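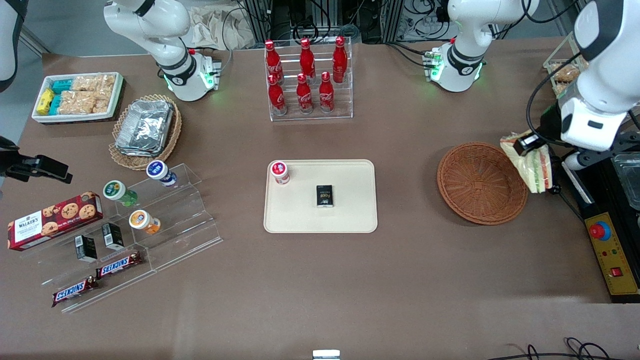
How many demos before you change the layout? (two-arm snack table)

Started by pruscombe_guilan, May 5, 2018

pruscombe_guilan
Hi everybody, long post coming, so get a coffee. We've been recording teleoperated demos on the two-arm table for the snack packing task, and we have 316 good episodes so far. The job for the operator is to fill the cream tray in the middle from whatever is out on the table: a sandwich with the right-hand gripper as you look at the picture, then a drink, then something from the stepped display or the white snack tray. We've kept the stations where they are the whole time. The Cokes live in the rack at the back, the foil containers live in their basket, the sandwich lives over on the right, and so on.

Now Weidong and I have fallen into one of those friendly arguments that goes on through lunch and out to the parking lot. He wants to keep the layout fixed until we reach 1070 episodes, which is the number we wrote in the plan back when we knew nothing. I want to start moving things now. My worry is that the policy will learn where the sandwich is and never bother to look at it. His worry is that if we spread out too thin we'll have a policy that does everything a little and nothing well. I'd love to hear what the rest of you do, and please don't be shy about telling me I'm wrong, my feelings are sturdy.

houshang_h
You are not wrong, Guilan! Change it today. We made this mistake with the Luo setup, 20 days of beautiful, tidy demos with one layout, and the first time somebody shoved the basket over by the width of a hand the arm went confidently to the old spot and closed on air. It did that over and over, very smoothly too, which almost made it worse. We ended up keeping the old data but it was never worth what we paid in operator hours.

What we do now is change something every 10 episodes. It doesn't need to be a big change. Slide the tray a little, turn the sandwich so the point faces another way, swap which bars are at the front of the display. The operators grumbled for a bit and then they got to like it, it breaks up the afternoon.

weidong_lu
Weidong here, the villain of the story. Let me put my side, as Guilan has been very fair to me but I'd put it a little stronger. A sandwich in a clear plastic triangle is a miserable thing to grasp. It slides, the wrapper catches the light, and if you come down too hard you've got lunch all over the gripper pads. Our operators are still finding out how they want to approach it. If you look through the first hundred episodes there must be four different styles in there, some from the side, some straight down, some with a little nudge first. I'd like that to settle before we add moving targets on top. Otherwise when it fails I have no idea which thing to fix.

And Houshang, I do take the point about the basket, but was your policy any good at the old spot? Because ours isn't yet.

houshang_h
It was very good at the old spot, yes. That was the trouble, we all clapped and went home.

xinyi_j
Can I ask a beginner question in the middle of this? I joined the Cirutbridge group last month and I'm still learning how everybody labels things. When the operator lowers onto the sandwich, lifts, drops it and then gets it the second time, is that one good episode or a bad one? We've been throwing them out and it hurts every time, some of them are really nice recoveries.

chunhung.kwok
Xinyi, please stop throwing them out! Those are some of the best ones you have. A policy that has only ever watched clean grasps has no notion of what to do after a slip, it just carries on to the tray with nothing in its fingers and sets down a piece of air with great care. Give them their own tag (ours is just "retry") and decide later how many to mix in. The ones I do drop are where the operator was plainly lost, wandering over the table thinking about it. You don't want to teach dithering.

On the bigger question I'm somewhere between the two of you, which I realize is the least exciting place to be. I'd move the objects and leave the furniture. By furniture I mean the rack, the stepped display and the baskets. Let the sandwich, the bars and the little bottles wander inside their own areas, and keep the furniture put until the grasps look decent. Then start on the furniture. It isn't all or nothing, and you can tell pretty well from a small test set which kind of change is hurting you.

One more thing from looking at your table, Guilan. You already have a couple of things lying in the tray area, the little bottle with the red lid and the black box. Do all your episodes start with those in it? If so I'd vary that before anything else. Empty tray, half full tray, items in different corners. Placing into free space is a skill of its own and people forget to collect for it.

pruscombe_guilan
Oh, that's a good catch, and a slightly painful one. A lot of them start with something in the tray, but I couldn't tell you the split without going through the logs, which I suppose is what I'm doing tonight. I'll write the starting state down properly from now on.

weidong_lu
I can live with Chun-hung's version. Objects move, furniture stays. But I'd still like the operators to agree on one way of approaching the sandwich.

houshang_h
And I still disagree with that part, my friend. Two or three ways of approaching is healthy as long as each one shows up often enough. If you force one style, what happens when the sandwich is up against the edge of something and that style doesn't fit? I'd let them be and tag the style if you have the patience.

xinyi_j
Thank you Chun-hung, I went and fished the retries out of the discard folder and they're tagged now. I was so relieved they hadn't been wiped. Does anybody keep a sheet for the starting state, or is it in the episode file?

chunhung.kwok
In the episode file, always. We had a sheet on the Ustora work and by June it had drifted so far from the recordings that we gave up and relabeled from the video. A short text field is plenty. "Tray empty, sandwich point left", that sort of thing.

pruscombe_guilan
Stealing that wording, thank you. I'll post the split once I've been through the logs, and Weidong has promised to watch the sandwich approaches with me so we can at least argue over the same episodes.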